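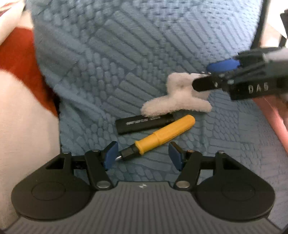
I've been meaning to write a long thread on payment terms, so get a coffee. When people talk about the economy they talk about rates, jobs and prices, and hardly ever about how many days it takes one business to pay another. Think of something as plain as the screwdriver up there with its yellow plastic handle. A tool like that might be sold on credit two or three times before anybody hands over money at a register, and every one of those sales has a waiting period attached to it.

The waiting period is my whole subject tonight. I did the books for small wholesalers for a good chunk of my working life, and I'd say half of my phone calls were some version of "hi, it's me again, just checking on that invoice."

For anyone who hasn't lived it: a supplier ships the goods and sends a bill. The bill says net 30, or net 60, or (if the customer is big enough) net 90. Until that day comes, the supplier has lent the customer money, usually without interest, and usually without having felt they had much say in it.

My old employer was a distributor called Plotedent. Small place, decent people, terrible parking. We sold shop supplies to garages, schools, a couple of hotels, whoever would have us.

One July our biggest account, Vorix, sent a very polite letter saying they were "harmonizing supplier terms." I remember the word harmonizing because our owner read it out loud in a singing voice. It meant they'd be paying us 34 days later than before.

Same prices, same orders, same nice woman at the loading dock. On paper we hadn't lost a cent. Our profit and loss statement for that quarter looked just fine, and I could have shown it to you proudly.

The bank account was another matter. We had to pay our own suppliers on the old schedule, and payroll doesn't wait for anybody's harmonizing. So we drew on the credit line to cover the gap, and the interest on that line came out of our side of the deal.

A price cut would have been easier to argue about, I think. You can point at a price cut. With a terms change you feel a little silly complaining, because they ARE going to pay you, they've said so, they've always paid you.

So what did we do? We put off replacing a delivery van. We didn't hire the second warehouse person we'd already interviewed (I still feel bad about that one – he was lovely and had brought his own gloves). We started ordering less at a time, which cost us more per box.

None of that shows up anywhere as "late payment." It shows up in the national figures, if it shows up at all, as slightly weaker investment and slightly weaker hiring, and then somebody on the radio says small business owners are feeling cautious. We weren't cautious! We were waiting for a check.

Now multiply us. I went back through my own old ledgers this summer, the ones I was allowed to keep, and worked through 2000 invoices to see how they got paid. It took me far longer than I'd told my wife it would.

Of those, 358 were paid late by the terms printed on the bill itself. I want to be careful here. It's one firm, in one line of business, in one part of the country, and I wouldn't hang a policy on it. But it did match my memory of who I was calling.

What surprised me was who the late ones were. I'd have sworn it was the struggling little garages. It was mostly the comfortable accounts. The little garages paid when they came in to pick up the next order, and often enough they brought doughnuts.

I ran this past Lefteris Tsakiris, who sat across from me for years handling the purchasing side, and he wasn't surprised in the least. His view is that a big customer pays late out of habit and routing. The bill goes to one office, the approval to another, and no one in either building loses sleep over it.

He also reminded me, quite fairly, that we did it too. When Vorix stretched us, we stretched a packaging outfit called Baek, and I'm the one who wrote that letter. I didn't use the word harmonizing but I can't claim it was much better.

That's the piece I'd like economists to spend more time on. A delay gets handed down the line from whoever has the most pull to whoever has the least, and the last in line is often a business that borrows at the worst rate of the bunch. So the credit ends up being provided by the people who find it most expensive.

When interest rates were near the floor this was annoying. When rates go up it really bites, and it bites with a lag, as the credit line resets and the owner spends a few months assuming next month will be better.

People ask me about laws capping payment terms. I go back and forth. I like a clear limit, and I like interest on overdue bills being automatic so you don't have to be the one to ask. But I also know plenty of owners who'd never enforce it against their largest account. I wouldn't have.

Publishing payment times seems more promising to me. If big buyers had to say in public how long they take, a supplier could at least price it in before signing. Fokis, a competitor of ours back then, did this privately – they kept a list and quoted higher to the slow payers. We thought it was rude. I now think it was very sensible.

If you run a small business, the one habit I'd pass along is to look at your average days to get paid every month, right next to sales. Write it on the same sheet of paper. Ours had been creeping up well before that letter arrived and I never noticed, as I was busy being pleased about sales.

And if you work in accounts payable at a large company, hello, I know it isn't your fault, and I know you have a queue. But if there's a small supplier's bill sitting in it with everything filled in correctly, you'd make somebody's afternoon by letting it through.

I have more on discounts for early payment (I have Opinions) but it's getting late and the dog wants out. I'll pick that up in another thread, and please send me your own payment stories in the meantime, good ones too if you've got any.

Threads > Money & Work > Small Business

Filed under: cash flow, suppliers, the everyday economy

We use cookies to remember your reading preferences. By continuing to browse you agree to our cookie policy. Accept | Manage settings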